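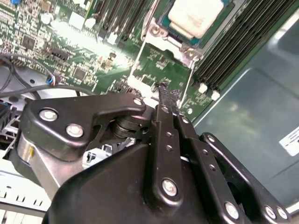

The Plerus bench trials are a long-running comparison of robot grippers for server repair, carried out at the Celtbridge workshop under Nisreen Darwish. They began as a side project in June and quickly grew into one of the liveliest small test programs in the field.

Setup

Every gripper works on the same kind of job: reaching into an open server chassis and touching, pressing or lifting small parts on the motherboard. The area next to the CPU socket is the hardest and most interesting spot. Memory slots crowd it on both sides, and a finger has to come in at a slant to reach the board at all. A camera at the wrist gives the operator a close view past the linkage.

Grippers compared

The trials have covered 7 designs. The Sfeir, a two-finger model with long, narrow fingers, reaches wonderfully deep but flexes under side loads. The Clarketix is shorter and much stiffer — superb on levers, clumsy between memory slots.

Scoring

Each design makes 46 reaches per session, and Fadi Jaber logs the fingertip error after every one. Roughly 4000 reaches are on record. Lina Nassar later added a test of light contact, held for 20 seconds, which changed the rankings completely and put the narrow fingers back on top.

See also: Robot end effector; Wrist camera; Server maintenance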